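Notebook, May. Plate release pricing, second pass

Picked up again at 9:40 after the export finally finished. 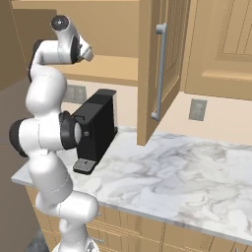 The claim I'm testing is still the one from the Husix sales deck: that short dateless-style marks go up in value in the weeks after a new release, and that a buyer who gets in on the first morning is therefore ahead. I didn't believe it when I read it and I don't believe it much more now, but Larasati wants it checked properly before we put anything like it in our own copy.

What I have: 1,159 listings from the Vuteo feed, all marks offered in the first month of the last release. Ten of those are the same mark listed twice with different spacing, so 1,149 once the repeats are out. Angelica's script had kept them because it treats a space as a character. Fixed in her copy and mine. If anyone is still working off the old file, please stop.

First problem. The feed gives asking prices. It does not give sale prices. Every chart in the Husix deck that shows a climb is a chart of what sellers hoped for. A seller who has paid for a mark and wants out will ask for more than he paid, so of course the line goes up. I could draw you the same line for used lawn mowers.

Second problem. Listings that vanish get counted as sold. I went through 80 of the vanished ones by hand (most of the morning gone, never again) and looked for them on the other sites. A good number had just moved to Carkar at a lower price. One had moved to Carkar, come back, and been counted as sold both times. I want to do a proper tally before I write a figure down, because my notes on the early ones are a mess and I changed my mind partway through on what counts as the same seller.

Third, and this one is on us. Our "reads as a name" score is doing far too much work. It gives full marks to anything where a 5 can stand for an S or a 4 for an A, and by that rule nearly everything is a name. It also likes marks that only read as a name if you move the space, and you can't legally move the space. Angelica says customers do search that way and the score is there to match searches. Fair enough for search. I don't see why it should feed the price estimate, and I've turned it off there for now. The estimates dropped on a lot of the middling marks and hardly moved on the short ones, as I'd have guessed.

Tried the Espiritu valuation tool on the same list for comparison. Asked it for the same mark twice, ten minutes apart, and got two values 700 apart. No change in the listing that I could find. Larasati thinks it may be reading a live count of page views. Maybe. If so, I was raising the price by asking. I've written to them and expect a brochure in return.

Things I would be willing to say today:
– asking prices on the short marks were higher at the end of the month than at the start
– we have no idea what they sold for
– the age rule trips people up more than price does (you can't put a newer prefix on an older car) and our page buries it under the payment options

The last of those has nothing to do with the question but it came up in three of the support emails I read while waiting for the export, so it goes here.

Still to do: tally the vanished listings again with one rule for sellers, written down first this time. Ask Vuteo if they hold transfer dates. Larasati to see whether the auction results can be had in something other than a scanned PDF. Leave the name score off until Angelica and I have argued about it.

4:15, rerun started on the cleaned file. Leaving it going.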